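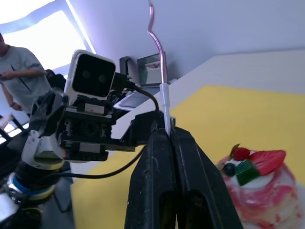

Home | Course | Grants | Contact

Clilow Links: August quarter report to the Fomis Fund
Mon 19 October — by the course secretary

Of the $1000 granted for the back tees, $740 is spent, mostly on turf that the kangaroos have reviewed favourably.

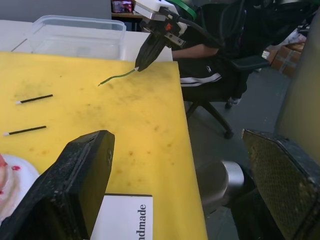 The Hollis end is levelled. The seventh now plays 149 metres, or further if you find the creek.

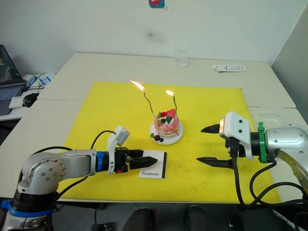 Drainage on the ninth waits on Clutelen, whose quote is coming — as it was in August.

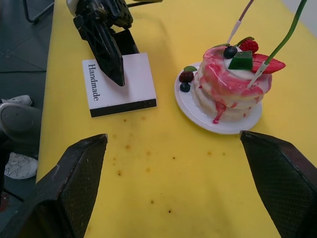 Yellow tabletop, Clilow

3 shares | 0 comments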